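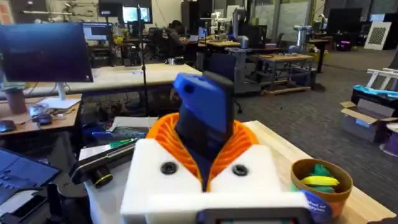 *Toy banana in the bowl, desk on the left, the long white table behind.*

## The workroom at Lirkham

Our room is on the second floor of the Chamoun building, at the end of the hall past the copier. It is roughly 32 feet long, with windows on one side and one door. We moved in during June and have been rearranging it ever since. 

The wooden desk came with us from the old place. It holds the monitor on its white stand, a mouse and, most days, a cup. Papers get stacked nearby and are supposed to be filed by the end of the month. The long white table is shared. Anyone can spread out on it, as long as it is clear by 8 the next morning.

The bowl is tan with a brown rim. Ilham Tuhumury brought it from home for loose things that roll, and soft things ended up in it too. Please put them back there when you are done with them.
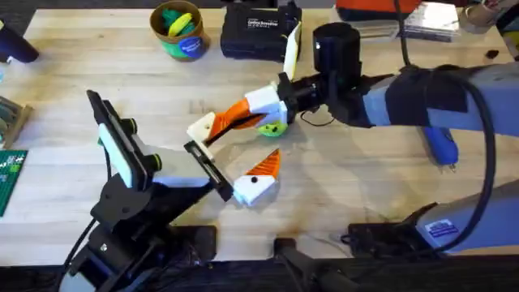
*The butcher-block top, with the small yellow-green ball on it.*

The wooden top was the one big purchase for the room. Nadhirah Lumenta and Ilari Pelkonen looked at a Temo steel bench first and decided on wood, mainly for the noise. A dropped wrench on steel can be heard in the next office. The wood has taken a few stains and scuffs and we are leaving them alone. It gets oiled twice a year, next time in the fall.

The floor is dark, and small screws are hard to find on it. Suryani Tuhumury keeps a magnet on a stick behind the door – borrow it, but hang it up again.

Cables have been the slowest part of the move. The plan is to run more of them under the tables, and Ilari has ordered clips from Jokik for that. They were due two weeks ago. 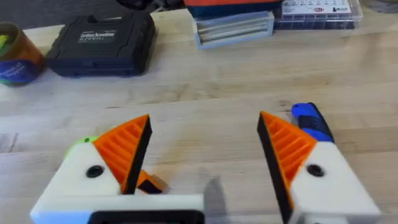 *Tool storage: the cordless screwdriver case, clear boxes and a parts organizer.*

Tools and small parts sit toward the back of the bench, where they can be reached without getting up. The black case is for the cordless screwdriver. Bits go back in it too, including the ones in your pocket.

The clear box with the blue trim and the labeled organizer were picked for the same reason: you can see what is in them. Chutima Khunthong is making new labels for the rest of the storage and would like to hear which names people use for things before she prints them. Leave a note on her desk.

Hand tools, like the one with the blue and black handle, can stay out during the day. At night they go in the drawer by the door.

Still on the list are a second lamp, a hook for coats and a bigger trash can.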